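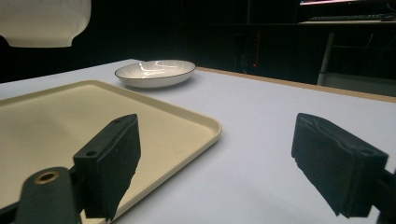 A shallow bowl, a beige tray and two foam-faced gripper fingers on a white table.

Can a machine clear the table yet?

Short answer: a bit of it, slowly, and I am thrilled about it anyway. I've been following home and workshop robots for years now, and this page is where I keep my running notes on which chores they can do, which ones they can't, and what you can do around the house and bench to make life easier for them (and for you, because most of these tips help human hands too).

Clearing dishes

Dishes are a wonderful test. A shallow bowl looks like the easiest thing in the world to pick up, and for us it is. We hook a thumb over the rim, slide the fingers underneath and off it goes to the sink. Two flat fingers have a harder time! They can straddle the whole bowl if they open wide enough, or pinch the rim with one finger inside and one out, and the rim pinch is the one I'd back. It needs a good angle, though, and a glossy glaze throws reflections that can confuse a camera.

If you're trying this at home with a small arm:

Start with bowls that have a bit of a lip or a coloured rim. A dark line around a white bowl gives the camera an edge to find on a white table.

Keep the bowl empty. Soup can wait for next year.

Soft facing on the fingers makes a huge difference. Foam is cheap and grips glazed ceramic beautifully, but it does fray, so check the edges before each session and stick on a fresh piece when it starts to tear. I cut mine from a kneeling pad and get 60 little rectangles out of it.

Put a folded tea towel down the first few times. You'll thank me.

Trays

Trays are the best friend a household machine has. Carrying six things one at a time is six chances to drop something. Loading a tray and moving it once is much kinder, and it's how any decent café does it anyway. Choose one with a low rim so the fingers can get over the side without bumping, and rounded corners, which wipe clean faster.

Lifting the loaded tray is another matter. A big flat tray held at one end wants to tip, and a single arm usually loses that argument. Two arms, or one arm and you, is my favourite arrangement at the moment. Let the machine load, then carry the tray to the kitchen yourself.

Wiping down

Flat, open tabletops are going very well. The Cusimlow wiping routine I've been playing with took 90 seconds to do a small table in December, corners included, and I stood there grinning the whole time. Crumbs are its weak spot. It pushes them to the edge and over, so sweep first or put a dustpan on the floor.

Laundry

Folding a face washer: yes, most days. Folding a fitted sheet: no, and I can't do it either. Socks are coming along nicely if they're already laid out flat. Matching them under warm evening light is hopeless, so try it in the morning.

Out in the workshop

Repetition is where these things shine. My Ruder arm sorts screws by length into margarine tubs, and on its best evening it got through 547 of them before I needed the bench back. If you've got a jar of mixed fasteners that's been annoying you since you moved in, this is the chore to begin with.

Handing tools over is nearly there. Spanners are fine, screwdrivers are fine, anything with a trailing cord is a mess. Hang your cords up off the floor and away from the work area before you switch on. Sweeping sawdust still belongs to the humans, and so does anything with a blade in it. Please don't let a machine you've programmed yourself near the bandsaw.

Getting a bench or table ready

Light it evenly. One bright lamp in a dark room gives you glare on anything glazed and murk everywhere else. A second lamp on the far side sorts it out.

Clear the back edge. Things get nudged, and whatever is closest to the drop goes first.

Mark home positions with masking tape. A square for the tray, a circle for the bowl. Kids love helping with this.

Practise in short bursts. I do twenty tries, have a cuppa, then look at which ones failed and whether they failed the same way.

What it costs to have a go

You don't need much. I picked up a secondhand McKinnon arm for $200 at the Flavville swap meet, and it still does a perfectly respectable job of moving cups from one side of the table to the other. A better camera was the first upgrade worth making, then the foam.

Next on my list is stacking: bowl into bowl, then plates. I've had one good stack of three so far and I'm still telling people about it.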